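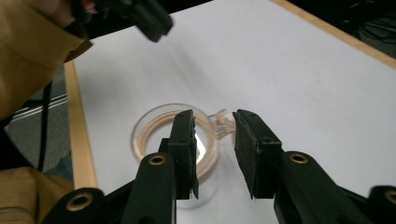
Orkby 2 brings pen plotters back to the desktop

HEKUVVILLE, November — The team behind Orkby, the free program for viewing and sending plotter files, is very happy to announce version 2. It opens HPGL and SVG drawings, shows every pen stroke on screen in the order it will be drawn, and sends the job to the machine over a serial or USB cable.

The biggest change is the new path sorter. Older versions drew lines in whatever order the file listed them, so the pen spent much of its time traveling through the air. Orkby now looks for the nearest next line and joins strokes that share an end point. On a street map of Hekuvville used for testing, the plot time went from 40 minutes to 32.

"I kept the old sorter around for weeks so I could race them," said Adhiambo Temba, who wrote the new code. "It's still fun to watch. My plotter is older than I am, and it's drawing better than ever!"

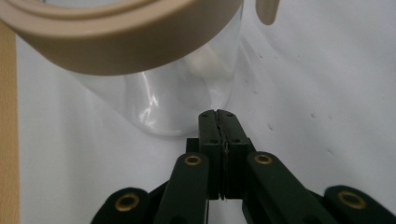 Pen changes have been reworked too. Users can give each layer its own pen, set a speed for it, and pause between layers to swap pens by hand. If a pen runs dry partway through, the job can be stopped and picked up again from any stroke. That one was the top request on the mailing list, and testers sent in about 300 sample files to help get it right.

Matúš Oravec has rewritten the engraving mode, which now keeps separate settings for tool depth and lift height. Engraving still works only with machines that accept HPGL directly. G-code output is being worked on in a separate branch called Muli, and brave people are welcome to try it — on scrap material first, please.

Orkby 2 runs on Linux and Windows. A Mac build is close but needs more testing with USB adapters. Settings from version 1 are brought over the first time the program starts, except for custom paper sizes, which have to be entered again.

The source code, a short manual and the sample drawings are on the Orkby project page. Bug reports should include the drawing file and the plotter model.

Press contact: Kheri Mfinanga, Orkby project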